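Keep the Fixed Comment Period
Girish Jaiswal
January 2025

The proposal to replace fixed comment periods on local zoning changes with "rolling engagement" has now been adopted in Flandholm and is under review in Kivi. I think both towns are making a procedural error.

A fixed period has a start, an end and a record. Flandholm's old rule allowed 36 days from the date of notice. Every comment received in that window was numbered, and the planning office had to answer each one in writing. The rule dated in its first form from 1899 and had been amended 7 times, mostly to change where the notice was posted.

Under the rolling model, comments are accepted at any time through an online form. Staff summarize them when they judge that a summary would be useful. The duty to respond is gone, and so is the date after which a draft may not be altered. A resident can write in on Monday about a setback requirement that was revised the Friday before.

Supporters say the old window excluded people who work long hours or travel. That is a fair objection to 36 days. It supports a longer window, or two of them – one on the concept and one on the final text. It does not support removing the deadline.

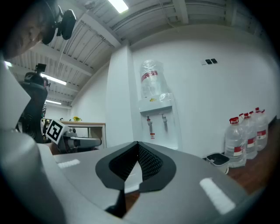

There is also the matter of appeal. A reviewing body needs a closed file in order to decide whether a comment was ignored. If the file never closes, the town can always reply that the matter remains under consideration. I expect the first appeals in Flandholm to fail on exactly this ground.

Kivi should keep the fixed period, extend it to 60 days and retain the written response. The online form can stay – it is a reasonable way to submit a comment before the deadline.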